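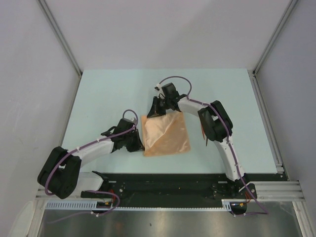 The left and right grippers on the orange cloth at our Erkov bench.

I've spent most of my working life being told by salespeople that their gripper can pick up anything, so when Bromska asked me to run a proper side-by-side trial I said yes before they'd finished the sentence. The results are out this month and I'm pretty chuffed with them!

We put two gripper designs, the Greco and the Vedero, through 400 grasps each on soft and awkward things. Cloth was the favourite for making everyone swear. Both designs had the same arms, the same controller settings and the same 17 tasks, and Catrin Pumphrey (our test lead) wouldn't let anybody tweak a thing once we'd started -- me included.

The Greco was better at catching a single corner of fabric. The Vedero did better on thin handles and took 80 grams more before it slipped. I'd happily have either one on my own bench, but I'd choose differently for a laundry than for a packing line.
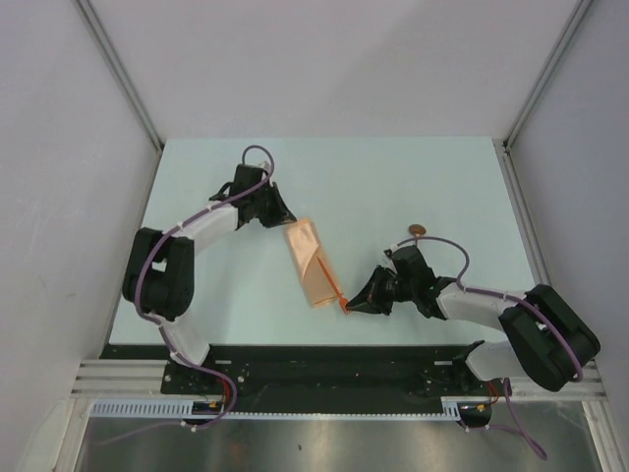
ERKOV, September -- The full trial notes are free to download from the Bromska website, along with the controller settings we used for the handle work, where one arm holds a slim utensil by its wide end over a pouch.

"I wanted the failed grasps left in," says Jawad Bhutto, who wrote up the notes. "They're the bit I'd read first if I was buying."

Next up we're comparing cameras, and we've got room for a few outside labs to send us their own tasks. Small shops are very welcome, and so are odd-shaped objects (nothing over 600 grams, please).

Media and trial enquiries: Benedetta Galli, Bromska

Evaristo Benedetti
Head of Trials, Bromska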